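Stop calling it programming

2019-06-12

Everybody wants to talk about the learning part. The network, the size of it, what it ran on. Fine. I want to talk about the other part, the dull one, where a person moves their hands and a robot's hands move too, and somebody saves it to disk. Showing. Most of the skill is in there and almost none of the credit.

I've been at it since November on a project we call Ometti. Two arms, household stuff, furniture mostly. Chairs are harder than you'd think.

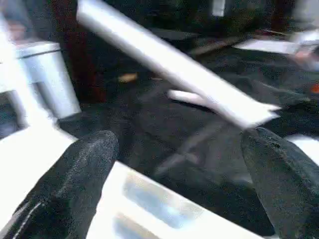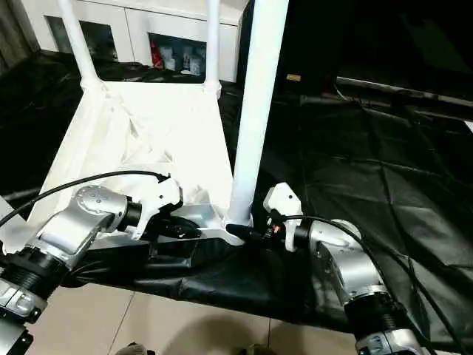
White chair, black tarp, and the close view from a gripper.

So. Two ways to show a robot a job. You grab the arm and drag it through the motion, or you sit somewhere else and drive it. People pick sides on this like it's a ball team. Dragging feels great the first time. You feel the weight, you feel the part catch. But you've only got two hands and with two arms on a big awkward object you are now hugging the robot, your elbow is in the camera, your body is in every shot. And what did it learn? Partly that a human should be standing there.

Driving is worse for you and better for the robot. My opinion, I'll defend it. Remote control takes away your sense of touch and most of your neck. Good. The robot doesn't have your touch either. If I can do the job with only what the robot gets — same cameras, same clumsy fingers — then the information was there. If I can't do it, no amount of data will fix that and I should go move a camera.

That's a test people skip. They'll walk around to the side, peek at the part, come back, finish the move. Looks perfect on playback. It's a lie though. The recording has a correct motion in it with no visible reason for it. I did this for weeks before I caught myself. I now keep my back to the thing and look only at the screens, and my numbers dropped like a rock, and the data got better.

Which gets me to numbers. We had 1000 recordings from our first stretch at the Fosenside shop and I was proud of them. Big round number, goes good on a slide. Then I sat and watched. Start to finish, all of it, coffee, bad chair. I kept 300. The rest had me hesitating in midair, or regripping because I was bored, or wandering off to a rest pose that was differnt every time. A hesitation means nothing to me. I was thinking about lunch. To the robot it's part of the job.

The policy trained on the 300 was better than the one trained on everything. Not close. One shop, one kind of task, I know. But I've heard the same from enough people now that I'd bet money on it.

What else. Tired people teach badly. After 38 minutes in the seat my wrists go and I start to jab. I don't know why it's 38 and it may be something else for you, but find your number and stop there. The Grusesov people run their drivers in long blocks becuase the setup is expensive, and I get it, but the last third of every block should go in the trash and they keep it. 2749 recordings in their last batch. I looked at a pile of those. You can tell what time of day it was by the jerkiness.

And mistakes. Keep some. This is where I lose people. If every demo is clean then the robot has never seen a bad grip, and its first bad grip is the end of the world. So fumble a little, on purpose, and then show the fix. Recover slow and obvious. But don't fumble by accident and keep it because you're lazy. Label it. We didn't label ours early on and had to go back through by hand, ugh.

Somebody will say all this goes away once the models are big enough. Maybe! I've been told that since our old rig, Dong, which could barely pick up a sponge. Bigger models do soak up more junk. They still copy the junk. If your operator always comes in from the left out of habit, you get a very expensive robot that comes in from the left.

What I'd like is pretty small. Put the driver's hours in the paper. Say how many recordings got tossed and who tossed them and on what grounds. Pay the people in the seat like it's a trade, with a raise when they get good, because they do get good and the good ones are worth three of the others. Right now it's whoever is newest. You hand the new person the controllers and say go do a bunch of these, and then everyone wonders why the arm shakes.

More on labeling next time, I have opinions about the button we use for it.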